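普利隆 Prillon 关税与原产地核算工作站
型号系列：Sorthorpe 343
适用对象：进出口企业关务部门、报关行、货运代理、商会原产地签证窗口

产品概述

Sorthorpe 343 是一套部署在企业本地的贸易协定核算设备，由一台塔式主机和预装的核算软件组成。用户录入或导入商品的税则号列、物料清单和供应商声明后，系统按所选自由贸易协定的原产地规则逐项核算，给出该商品能否享受优惠税率、应提交哪一类原产地证明，以及按普通税率和优惠税率分别计算的应缴税额。

设备面向的是日常出货品种多、目的国分散的企业。同一件商品销往不同市场，可能同时落在两个以上协定的适用范围内，各协定对区域价值成分、税则归类改变和累积规则的要求并不一致。过去这类比对多靠关务人员翻查文本和电子表格，协定修订之后旧表格容易继续沿用。Sorthorpe 343 把协定文本拆成可核算的规则条目，每条规则都标有生效日期和依据条款，核算结果可以追溯到具体条款。

核算软件由 Ilie 公司开发，主机由普利隆组装、测试和售后。整机在出厂前完成系统安装、规则库写入和授权绑定，到货后接通电源和内网即可进入初始化向导。

主要功能

协定比选。对同一商品同时运行多个协定的规则，按税额由低到高排列结果，并列出每种方案所需的证明文件。不符合条件的协定也会显示，注明未满足的条款。

原产地核算。支持完全获得、税则归类改变、区域价值成分和特定工序四类标准。区域价值成分可选扣减法或累加法，汇率取用户指定日期的数值，不自动联网更新。

供应商声明管理。声明文件以扫描件形式存档，系统按有效期提前提醒。提醒天数默认为 15 天，可在“设置—提醒”中修改。

谈判变动跟踪。协定处于谈判、签署待批准或暂停适用状态时，规则库会单独标注，不参与正式核算。用户可以在“模拟”模块中按草案税率试算，试算结果带有水印，不能导出为申报附件。

配额查询。对实行关税配额的商品，可登记已用数量和剩余数量。配额数据由用户自行维护。

审计留痕。每次核算记录操作人、时间、规则库版本和全部输入值。记录不可删除，可按报关单号检索。

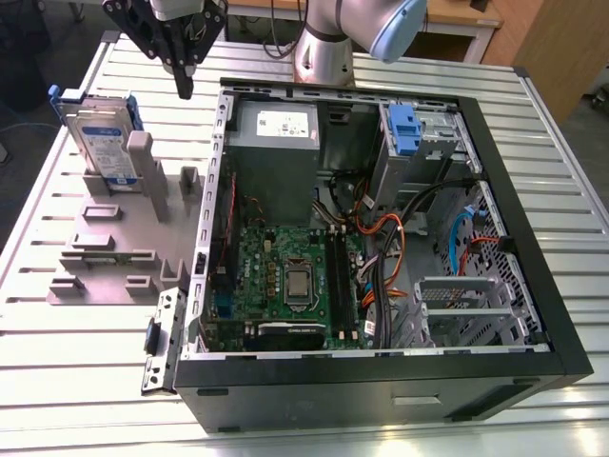
全文约需 8 分钟读完

规则库与更新

标准版规则库收录 1,616 条产品特定原产地规则。更新包分为常规更新和紧急更新两类。常规更新每年 9 月发布一次，内容包括税则转版、降税表推进和条款勘误。紧急更新在协定生效、中止或税率临时调整时发布，不固定日期。

更新包为加密文件，可由管理员从客户门户下载后用 U 盘导入，也可在内网代理放行后由主机自行获取。导入前系统会自动备份现有规则库，备份保留最近 2 个版本。更新过程中核算功能暂停，已打开的核算任务会保存为草稿。

更新后，凡引用了被修改条款的历史商品，系统会列入“待复核”清单。复核与否由用户决定，系统不会自行改动已归档的结论。

配置说明

Sorthorpe 343 标准版：塔式主机一台，核算软件授权 15 个用户，标准版规则库，第一年更新包。

Sorthorpe 343 双机版：塔式主机两台，一主一备，数据每晚同步。授权用户数与标准版相同。主机故障时需由管理员手动切换，切换后重新登录即可。

显示器、键盘和打印机不包含在内。主机为立式使用设计，运行时请直立放置，两侧留出散热空间。用户如需自行加装内存或硬盘，请先向售后登记序列号，未登记拆机的设备不影响软件授权，但硬件保修需重新评估。

接口与兼容

可从常见的企业资源计划系统导入物料清单，格式为 CSV 或 XML。字段对应关系在首次导入时设定，之后可保存为模板。税则号列支持六位、八位和十位，位数不足时系统会要求补全，不会自动推断。

Calletti 报关软件的用户可以安装接口插件，将核算结论直接写入报关草单的优惠协定栏和原产国栏。插件另行购买。使用其他报关软件的用户可导出表格后手工录入。

界面语言包括简体中文、英文和西班牙文，每个用户可单独设置。打印的核算报告可选双语版式。

使用前需要准备的资料

一、出口或进口商品清单，含税则号列和常用品名。
二、各商品的物料清单，含原材料税则号列、原产国和单价。
三、现有供应商声明或原产地证书的扫描件。
四、需要启用的协定名单。
五、用户名单及权限划分，至少指定一名管理员。

资料不全也可以先行安装。未填写原产国的原材料在核算时一律按非原产材料处理。

培训与服务

每套设备附带远程培训两次，第一次面向管理员，讲解安装、权限和更新；第二次面向关务人员，使用客户自己的商品数据演练。培训由 Maribel Espinoza 负责安排，客户下单后会收到时间确认邮件。需要现场培训的，差旅费用按实际发生结算。

规则内容方面的疑问，例如对某一条款的理解与系统结论不同，可通过门户提交“规则异议”。异议由 Faith Mugo 带领的规则组处理，答复中会附条款原文和处理意见。确认有误的条目并入下一次更新，影响税额的提前发布紧急更新。

硬件保修期两年，自签收之日起计算。保修期内的送修运费由普利隆承担。硬盘更换后，旧硬盘可应客户要求退回，需在送修单上勾选。

常见事项

系统结论能否作为申报依据？
核算报告可作为企业内部留存资料。申报责任仍由申报人承担，最终认定以海关为准。有条件的商品建议申请原产地预裁定。

协定尚未生效，能否提前录入商品？
可以。商品资料与协定分开存放，协定生效后启用对应规则即可，不用重复录入。

更新服务到期后还能使用吗？
可以继续核算，但规则库停留在到期时的版本，报告页脚会注明规则库日期。补购更新后恢复正常。

能否安装在自有服务器上？
目前不提供纯软件版本。授权与主机绑定，更换主机须由售后办理迁移。

是否处理反倾销税和反补贴税？
可以登记税率并计入应缴总额，税率由用户填写，规则库不收录此类措施。

订购

请在询价表中填写公司名称、所在国家、预计用户数和主要贸易方向。报价单有效期 15 天。双机版和 Calletti 接口插件请在备注栏注明。

本页内容更新于2023年2月7日。规格如有调整，以随货装箱单为准。

相关产品
Sorthorpe 规则库续期服务
Calletti 接口插件
供应商声明批量扫描服务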